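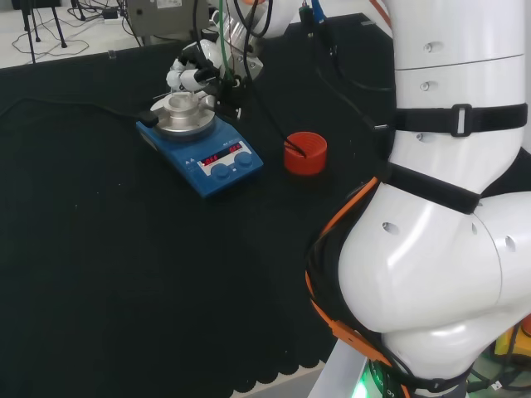

Magnetic stirrer hotplate with a metal heating block on top.

Do you need a lab hotplate for making candles and balms? I doubt it. Tomomi Kikuchi swears by hers, but a double boiler melted my last 200 grams of beeswax without any fuss.

Be wary of the number on any dial, too. It may tell you what the plate is doing and nothing about the wax. Clip a cheap thermometer to the jar and believe that.

Skip the "fast melt" flakes as well. I tried a bag one Sunday and saw no difference — except the price. Grate an ordinary block, keep the heat low, and stay in the room until it's off.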